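Zultcombe cell: progress report to Viker, November 2024
Prepared by Imke Stöcker

The gripper on the Zultcombe cell was refitted in September after the left finger began to stick on opening. Sudheer Shetty stripped the slide, cleaned it and fitted a new seal from Dervishi. The cell has since run 501 cycles with 3 stoppages. Dervishi call that a cure. I would call it a quiet spell, given that the old seal managed longer than that before it gave trouble.

We have also been checking the set-up in the Cumutow model before touching the real arm.
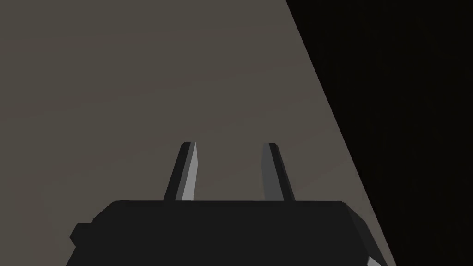
My doubts about the model are mostly to do with clearance. It is good for trying an approach path, and it saved Sudheer a morning of jogging the arm by hand. It is less use for wear. With the gripper open and empty over the table, the right finger sits close to the table's edge in the wrist view, and that is the side where I want the path moved inwards before we load any parts. The model has no grit, no slack in the slide and no tired hoses, so a clean run in it proves little about the seal.

Spending on the repair stands at £179, all of it parts. Sudheer's 22 hours are charged to maintenance.

Still to do: shift the approach path, grease the slide again and repeat the open and close test on the real gripper. I would ask Viker to hold off signing the repair as complete until that test is in.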